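`hivach-align` takes the raw streams from two hand-held grippers and one head camera and writes a single time-aligned episode per take. It covers marker detection, relative pose between the grippers, and export. Policy training lives in the Donnelly repository and isn't documented in this file.

# hivach-align

Status: beta. The file layout is stable; the command-line flags are not.

## Input

One directory per take, with one video per camera and one IMU log per gripper. Both gripper cameras use a fisheye lens. The loader expects the circular image to be uncropped, because the calibration file stores the center and radius of the circle in raw pixels.

Each gripper carries printed fiducial markers. The other gripper's camera reads them whenever they are in view, and the head camera reads both sets from above. Small or steeply tilted markers near the rim are kept at detection time and weighted down later, in the solver.
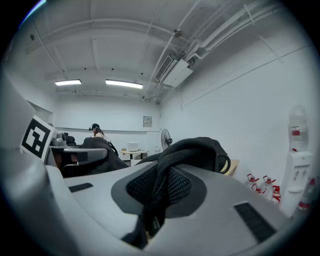 *Gripper camera view, black fabric and strap in front of the gripper body, fiducial marker at left.*

## Install

```
git clone hivach-align
cd hivach-align
pip install -e .
```

The detector builds a small C++ extension. If the build fails, set `HIVACH_NO_EXT=1` to use the Python path. Output is identical; run time is longer.

## Usage

```
hivach-align detect takes/ --out work/
hivach-align solve work/ --window 300
hivach-align export work/ --format stekari
```

`detect` writes one JSON line per video frame. `solve` runs a sliding-window optimization over marker corners and IMU samples. `--window` is in milliseconds. `export` writes the Stekari episode format and drops any take that failed in `solve`.

## Configuration

| Key | Default | Notes |
|---|---|---|
| `corner_refine` | `subpix` | `none` for quick checks |
| `max_gap` | 7 | consecutive frames without a marker before the track is split |
| `rim_weight` | 0.3 | applied to corners in the outer part of the circle |
| `max_iter` | 2000 | solver limit per window |

Garment takes need the most attention. Cloth held between the grippers can cover a marker face, so the head view supplies most of the usable corners while both hands are over the work surface. The cube layout puts several codes on each gripper for this case. Set `cube: true` in the rig file and list the code IDs face by face. A wrong face order does not raise an error; it shows up as a high reprojection residual on every frame.

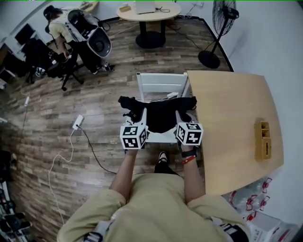

Pedstead reports that splitting at `max_gap` produces too many short tracks on folding tasks, and would prefer interpolation from the IMU across the gap. This is open as issue 265. The current position is that interpolated poses should be flagged in the export first, so that training code can mask them. A patch that adds the flag would be accepted.

## Known limitations

- Clock offset is estimated once per take. Drift within a long take is not corrected.
- Ceiling lights inside the fisheye circle can pull auto-exposure down and reduce contrast on marker borders. Lock exposure before recording.
- Gripper opening is read from the finger position in the gripper's own view. Dark fabric against a dark pad lowers confidence, and the value is held at the last good reading.
- Straight lines in the room are not used for calibration. An earlier branch tried this with pipe and wall edges and was dropped.
- `export` does not blur faces. Run the separate redaction step before sharing a take outside the project.

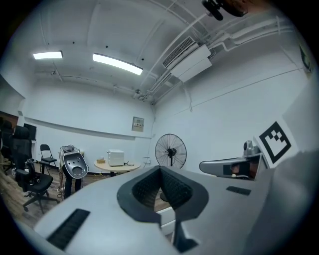
**Can I run the solver without the head camera?**

Pass `--no-head` to `solve`. Relative pose between the grippers is still computed whenever one sees the other's marker, but there is no shared reference to the head, and the `head_pose` field is left empty in the export.

## Tests

```
pytest tests/ -m "not slow"
```

The slow tests need the sample takes, which are fetched with `hivach-align fetch-samples`. Solver results are compared against stored poses with a fixed tolerance. If a change moves them on purpose, regenerate the references and say so in the commit message.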